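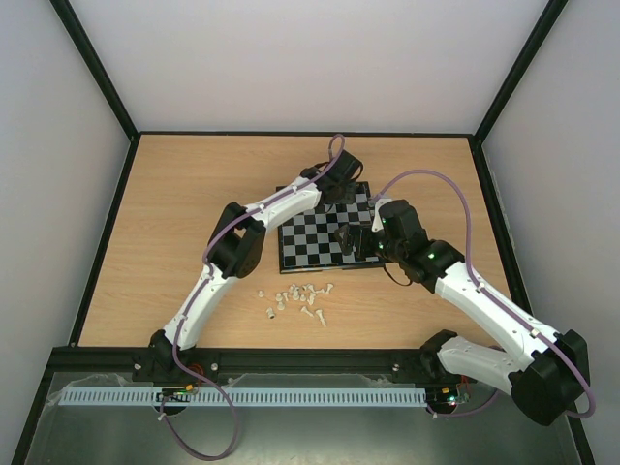

Clikomia College, Discrete Methods
Handout 2: Colouring and parity arguments
Issued Mon 18 January

2.1 Scope

This handout covers the use of colourings to show that a region cannot be tiled, and the related use of parity to show that a sequence of moves cannot reach a given position. Induction and the pigeonhole principle were dealt with in Handout 1 and are assumed. Graph matching is taken up properly in March; only the part needed for section 2.7 is used now.

Squares are labelled (r, c), where r is the row and c is the column, both starting from 0. An m by n board has m rows and n columns. A tiling covers every square of a region exactly once, with no tile outside it. Tiles may be turned and reflected unless stated otherwise.

2.2 Dominoes

A domino covers two squares that share an edge. Colour (r, c) white if r + c is even and black if r + c is odd. Squares that share an edge differ by 1 in exactly one label, so they have different colours. Every domino therefore covers one white square and one black square.

Result 1. If a region can be tiled by dominoes, it has equal numbers of white and black squares.

Take the 8 by 8 board and remove (0, 0) and (7, 7). The label sums are 0 and 14, both even, so both removed squares are white. There remain 30 white squares and 32 black squares, and no tiling exists. The area, 62, is even, so a test based on area alone does not settle the matter.

Result 2. If one white and one black square are removed from the 8 by 8 board, the remainder can always be tiled by dominoes.

Proof. Draw a closed path that visits each square once and moves only between squares sharing an edge. One such path runs along row 0 from column 0 to column 7, then returns to column 0 by going up and down between rows 1 and 7, one column at a time. Column 7 is descended, column 6 ascended, and so on. There are eight columns, so column 0 is ascended, ending at (1, 0), next to the start. Colours alternate along the path. Removing one square of each colour cuts it into two pieces (one of them empty if the squares are consecutive), each with an even number of squares. Lay dominoes end to end along each piece.

The same construction works on any m by n board with m and n at least 2 and mn even, exchanging rows and columns where needed. On a board with both sides odd no closed path of this type exists, as it would have odd length and the colours could not alternate. The 645 by 1831 board has one more white square than black. It has no domino tiling, but the board less one corner does: column 0 without (0, 0) has 644 squares and is tiled vertically, and each of the 645 rows then has 1830 squares left, tiled horizontally.

2.3 Straight trominoes

A straight tromino covers three squares in a line. Two colours are of little use with it. Give (r, c) the colour r + c modulo 3. Each tromino covers one square of each colour, whichever way it is laid.

On the 8 by 8 board, residues 0 and 1 each occur three times among the row labels and residue 2 occurs twice. The same holds for columns. The colour counts follow:

colour 0: 9 + 6 + 6 = 21
colour 1: 9 + 9 + 4 = 22
colour 2: 6 + 6 + 9 = 21

Suppose one square is removed and the rest is tiled by 21 straight trominoes. The removed square must have colour 1. Now repeat with the colour r - c modulo 3. The counts are 22 for colour 0 and 21 for each of the others, so the removed square must satisfy r - c = 0 modulo 3. The two conditions together give 2r = 1 modulo 3, hence r = 2 modulo 3, and c = 2 modulo 3 likewise. The only candidates are (2, 2), (2, 5), (5, 2) and (5, 5).

All four do occur. By symmetry it is enough to treat (2, 2). Split off rows 3 to 7, columns 0 to 7, together with rows 0 to 2, columns 3 to 7. The second part has three rows and is tiled vertically. The first has five rows; the corner 3 by 3 block, with its own corner (2, 2) missing, cannot be tiled separately, so the split has to be changed. Use instead four rectangles placed in a ring about (2, 2):

rows 0 to 1, columns 0 to 2
rows 0 to 2, columns 3 to 7
rows 3 to 7, columns 2 to 7
rows 2 to 7, columns 0 to 1

Each has a side divisible by 3, and their areas are 6, 15, 30 and 12, total 63. The first attempt is left in these notes as it is the one most often handed in.

2.4 Bars of length n

Result 3. An a by b board can be tiled by 1 by n bars if and only if n divides a or n divides b.

Proof. If n divides one side, lay all bars parallel to that side. For the converse, colour (r, c) by r + c modulo n. Each bar covers every colour once, so a tiled board has all colours equally often. Write p and q for the remainders of a and b on division by n, and suppose neither is zero. The board can be cut into rectangles with a side divisible by n, in which colours are equally frequent, and one p by q rectangle. The p by q rectangle would therefore need to be balanced too. Take p no greater than q. In this rectangle the colour q - 1 appears once in each row, p times in all. Balance requires pq = pn, so q = n, which contradicts q < n.

Case A. The 46 by 46 board has area 2116, a multiple of 4. It cannot be tiled by 1 by 4 bars, as 46 leaves remainder 2.

Case B. The 200 by 1831 board can be tiled by 1 by 8 bars, as 200 is a multiple of 8.

Case C. The 46 by 645 board can be tiled by bars of length 3 or 5, and by bars of length 23. It cannot be tiled by bars of length 6, though 6 divides the area 29670.

Case C is the important one for coursework. Divisibility of the area is necessary and is not sufficient unless n is prime. Answers entered in Ulance are marked on the argument as well as the final statement.

2.5 Tiles with an odd count of each colour

The T-tetromino is a row of three squares with a fourth joined to the middle one. In the ordinary two-colouring it covers three squares of one colour and one of the other. In either case the number of white squares covered is odd.

A 10 by 10 board would need 25 such tiles. The sum of 25 odd numbers is odd, but the board has 50 white squares. No tiling exists.

The L-tetromino is a row of three with a fourth joined beside one end. It covers two squares of each colour in the ordinary colouring, and nothing follows. Colour whole rows instead: white if r is even, black if r is odd. An L-tetromino now covers three of one colour and one of the other. The 10 by 10 board again has 50 white squares, and the same contradiction results.

2.6 Moves

A knight moves two squares in one direction and one square at right angles. The sum r + c changes by 1 or 3, up or down, so the colour changes at every move.

(a) A closed tour has as many moves as there are squares, and returns to its first colour. It therefore needs an even number of squares. No closed tour exists on a board with both sides odd.

(b) A tour of the 8 by 8 board from (0, 0) to (7, 7) would take 63 moves. An odd number of moves changes the colour, but both corners are white. No such tour exists.

Neither statement says that tours exist in the remaining cases. That requires construction.

2.7 Limits of the method

Equal colour counts do not guarantee a tiling. Remove (0, 1) and (1, 0) from the 8 by 8 board, both black, and then (4, 4) and (5, 5), both white. There are 30 squares of each colour left, but (0, 0) has no neighbour and cannot be covered.

The failure is local. The white square (0, 0) forms a set of size 1 whose set of black neighbours has size 0. In general a domino tiling exists exactly when the colours are balanced and every set of k white squares has at least k black neighbours between them. The proof is given with the matching theory.

2.8 Practical arrangements

Sheet 2 is collected from the Huttunen room, ground floor. Squared paper is acceptable for all diagrams. Label rows from the top and columns from the left, starting at 0; work labelled from 1 reverses no parity of r + c but does alter the residues used in 2.3, and the marks are set against the labels above. Reading: Brarkato course reader, the chapter on boards and tilings, omitting the material on polyhedra.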